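Plarkstead grippers go head to head in hand-held trial

19 November 2023

The Plarkstead workshop has started its side by side trial of two hand-held grippers, the Fukum and the Dosex, ahead of picking one for the arm next year. Early numbers are in and they are closer than anyone here expected.

Quick recap for those who missed the May update. Both grippers are carried by a person, one in each hand, with a marker cube fixed on so the tracking can follow where each hand goes. Same table, same small drawer unit, same bottle. Operator runs through the task, drawer and bottle, then resets and goes again. Left and right get swapped between sessions so no one can blame a weak hand.

So far 3,752 attempts logged across 3 operators. Of those 2,979 were clean enough to keep. Most of the rejects were lost tracking — a cube turned too far from the cameras, or a forearm in the way. Drops were a much smaller share than last time.
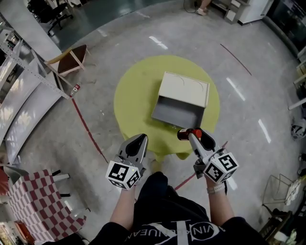 Round table, drawer unit and a marker cube on each gripper, in both pictures. 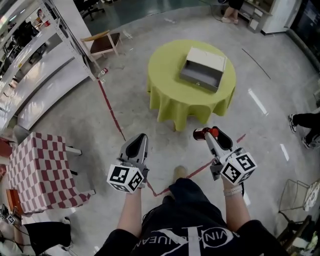
What the operators say

Fukum jaws close faster and feel surer on thin things. Heavier though, and wrists were complaining by the end of a long session. The Dosex is easier to turn over but the trigger is stiff, and two of the three wanted it moved forward a bit. Small drawer pulls are a pain with either one. New pads have been orderd and will go on both pairs before the next round.

Controller still a sore point. The Wijaya board dropped its link twice in one morning and had to be restarted by hand, which cost us 360 attempts that now need doing again. A firmware fix is promised, no date yet. If it isn't sorted we go back to the old board and live with the slower logging.

Next up

Repeat runs first, then a softer bottle and a second drawer. Arm tests wont start until the controller is settled. Full results table goes up on the project page once the repeats are done — raw logs on request before then, usual address.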